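施設管理ノート > 点検・安全 > ロビーと待合スペース
この記事は約9分で読めます

待合スペース安全点検チェックリスト(コメント付き)

作成:Hye-jin Byun(ビョン・ヘジン)
点検日:2018年12月21日
対象:Hawthorne館 1階の待合スペース、通路、給湯コーナー

日本語は私の母語ではありませんので、表現がかたいところがあるかもしれません。意味が分からないところは、コメント欄で聞いてください。

この表は、10月の点検で使った表を直したものです。10月の表は項目が「良・否」だけでしたので、後から読んだ人が、なぜ「否」なのか分かりませんでした。今回は各項目の下にコメントを書きます。判定の記号は次のとおりです。

○ 問題なし
△ 使用してよいが、次の点検までに直す
× 使用を止めて、すぐに直す
- 今回は確認できなかった

1. 出入口と通路

1-1 自動ドアの開閉速度 ○
子どもと、杖を使う方を想定して、ゆっくり歩いて三回通りました。閉まり始めてからセンサーが反応するまでの時間は、前回と変わりません。

1-2 玄関マットの端のめくれ △
外側のマットの右の角が少し浮いています。手で押さえると戻りますが、手を離すとまた浮きます。両面テープで止める方法は、床にのりが残りますので、使わないでください。マットの交換をお願いしました。交換の日まで、角を壁側に回して敷きます。

1-3 通路の有効幅 ○
いちばん狭いところは掲示板の前です。車いすとベビーカーがすれ違えることを確認しました。掲示板の下に傘立てを置くと幅が足りなくなります。雨の日は傘立てを玄関の内側、左の壁につけて置いてください。

1-4 誘導灯 ○
点検ボタンを押して、非常用の点灯に切り替わることを確認しました。給湯コーナー側の誘導灯はカバーにほこりがありましたので、乾いた布で拭きました。

1-5 消火器 ○
位置、圧力計、安全栓、使用期限を見ました。消火器の前に観葉植物の鉢が少し入り込んでいましたので、動かしました。鉢を動かした人は悪気がなかったと思いますが、前には何も置かない決まりです。

2. 床

2-1 滑り △
給湯コーナーの前だけ、靴の底が滑る感じがあります。ワックスのむらが原因だと思いますが、まだ確かではありません。清掃の担当の方に、このところだけ薄く塗るようにお願いしました。

2-2 段差と継ぎ目 ○
タイルの継ぎ目に指を当てて確認しました。硬貨の厚さより大きい段差はありません。

2-3 配線カバー △
自動販売機の裏から出ているコードのカバーが、片側だけ外れていました。はめ直しましたが、つめが一つ折れています。同じ型のカバーを注文しました。注文書の番号は477です。届いたら、この欄に日付を書いてください。

3. 椅子とソファ

椅子の点検は、目で見るだけでは足りません。必ず次の順番で行ってください。まず手で背もたれを前後に押します。次に座面のふちを両手で押します。それから静かに座り、体重を左右に移します。最後に立って、椅子の下をライトで見ます。いきなり強く座ると、壊れかけている椅子のときに、点検する人がけがをします。

待合スペースの椅子は全部で27脚です。椅子の裏に番号シールがありますので、点検が終わったら台帳の番号に印をつけてください。

3-1 ぐらつき △
Rosto社の細い脚の椅子のうち、2脚に小さいぐらつきがあります。ねじを締めたら一度は止まりましたが、夕方にもう一度見たら、また少しゆるんでいました。ねじ穴が広がっている可能性があります。この椅子は壁際に移し、黄色の札をつけました。

3-2 張り地の破れ、ほつれ ○
布の椅子は、座面の前のふちが最初に傷みます。人がふちに手をついて立つからです。指の腹で、ふちを端から端までなでてください。糸が引っかかるところがあれば、はさみで切らずに、写真をとって報告してください。切ると穴が広がることがあります。

3-3 背もたれと壁の間 ○
背中を壁に向けて置く椅子は、壁との間に手のひら一枚分をあけます。近すぎると、座るたびに背もたれが壁をこすります。遠すぎると、後ろに物が落ちて、取ろうとした人が無理な姿勢になります。丸い背もたれの椅子は、いちばん出ているところで測ってください。

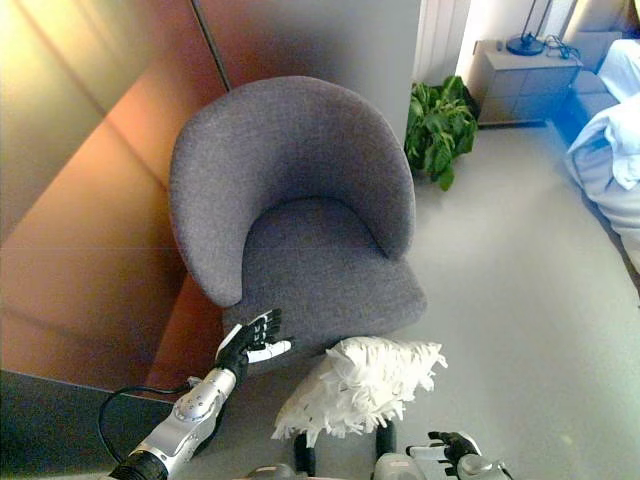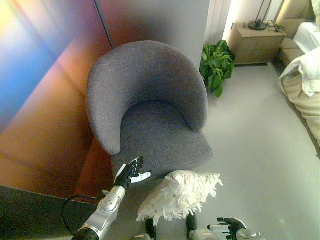
(写真2点とも)灰色の布張り、丸い背もたれの椅子。点検項目3-2、3-3を参照。

3-4 座面の汚れ ○
灰色の布は汚れが目立ちにくいので、かえって注意が必要です。窓の光がある時間に、低いところから斜めに見てください。しみを見つけたら、水で強くこすらず、軽く押さえて吸い取ります。洗剤を使うときは、裏側の見えないところで先に試します。

3-5 すき間の異物 △
座面と背もたれの間から、ヘアピンとボールペンのキャップが出ました。けがの原因になりますので、この確認は省略しないでください。手を入れるときは必ず厚い手袋をします。前に、私は手袋をしないで入れて、指を切りました。小さい傷でしたが、それからは手袋を点検かばんに二組入れています。

3-6 椅子の下の床 ○
床に黒い線がないか見ます。黒い線があれば、脚のキャップが取れているか、減っています。今回はありませんでした。

4. 壁、パネル、掲示物

4-1 壁面パネルの固定 ○
継ぎ目の上、中、下を手のひらで軽く押し、音を聞きます。「かたかた」という音がすれば、固定が弱くなっています。今回は音がありません。つやのある面は、正面から見るより斜めから見るほうが、ふくらみがよく分かります。

4-2 表面の傷 ○
色のある面の傷は、照明の映り込みと間違えやすいです。立つ場所を変えて、傷が一緒に動くなら映り込みです。動かなければ傷です。これはDrarken工務店の方が教えてくれました。とても簡単ですが、私はそれまで同じところを何回も布で拭いていました。

4-3 掲示板の画びょう ×→○
床に画びょうが落ちていました。見つけたときは×でしたが、すぐに全部マグネットに替えましたので、判定を○に直しました。掲示を頼まれた方は、画びょうを使わないでください。事務室にマグネットがあります。

4-4 額の落下防止 -
廊下の奥の額は、脚立が必要な高さです。一人で脚立に上がらない決まりですので、今回は確認していません。次回は二人で行います。

5. 電気と給湯

5-1 コンセントの焦げ、ゆるみ ○
プラグを抜いて、差込口と刃を見ました。待合スペースの充電用コンセントはよく使われますので、ほかより早くゆるむと思います。差したときに軽いと感じたら、記録してください。

5-2 延長コード ×
給湯コーナーで、延長コードに延長コードがつながっていました。電気ポットと冷蔵庫が同じコードを使っていました。すぐに外しました。ポットは壁のコンセントに直接つないでください。冷蔵庫の位置は、館長と相談して決めます。それまでポットと電子レンジを同時に使わないでください。

5-3 ポットの置き場所 △
子どもの手が届く高さです。奥に動かしましたが、気がつくと手前に戻っています。使う人には手前が便利ですので、注意の紙だけでは難しいと思います。棚の前に低い柵をつける案を、Kisanach設備に見積もりしてもらっています。

5-4 照明 ○
ちらつきはありません。待合スペースの奥の電球は、ほかより少し黄色いです。安全には関係がありませんが、交換のときに色をそろえてください。

6. 緊急時の備え

6-1 救急箱 △
ばんそうこうの大きいサイズがありません。三角巾はあります。消毒液は期限が近いです。使った人が紙に書く方法にしていますが、紙に記入がないのに物が減っています。急いでいるときに書くのは難しいので、物の名前に丸をつけるだけの紙に変えました。

6-2 AED ○
表示ランプは正常です。電極パッドの期限も見ました。扉を開けるとブザーが鳴りますので、点検の前に受付の人に声をかけてください。

6-3 避難経路図 △
図の「現在地」が、改装の前の位置です。待合スペースの入口が動いたのに、図はそのままでした。正しい位置に仮のシールを貼りました。印刷は年明けになります。

6-4 懐中電灯 ○
受付の引き出しと、給湯コーナーの棚にあります。両方とも点灯しました。電池は外して、横に置いてあります。

7. 点検者のメモ

点検は、歩き始めから記入の終わりまで、およそ27分かかりました。コメントを書く時間が増えましたので、10月より長いです。慣れれば短くなると思いますが、短くするために座る確認を省くことはしないでください。

点検の時間は、開館の前がよいです。人がいる時間に椅子を一つずつ押していると、座っている方が心配して立ってしまいます。

×がついた項目は、その日のうちに館長に口で伝え、この表にも書きます。△は、直す人の名前を必ず書いてください。名前のない△は、次の点検でもそのまま△になります。10月の表では、玄関マットと避難経路図がそうでした。

未処理の項目:1-2、2-1、2-3、3-1、4-4、5-2(冷蔵庫の位置)、5-3、6-1、6-3

コメント(4件)

みどり坂の総務
映り込みと傷の見分け方、さっそく受付まわりで試しました。傷だと思って補修を頼むつもりだったところが、二か所とも蛍光灯でした。助かりました。

tanuki_bldg
うちも延長コードの二段つなぎが毎年見つかります。外しても次の月にはまた生えている……。コンセントの横に「ここはポット専用」とテプラを貼ってからは少し減りました。

名無しの管理人
3-1の椅子ですが、ねじ穴が広がっているなら締め直しを繰り返すのは良くないと思います。札をつけても座る人は座るので、倉庫に下げたほうが安全では?

Hye-jin Byun
ご意見ありがとうございます。そのとおりだと思いましたので、今日、倉庫に移しました。3-1の判定も×に直します。ポット専用のラベルも、館長に相談してみます。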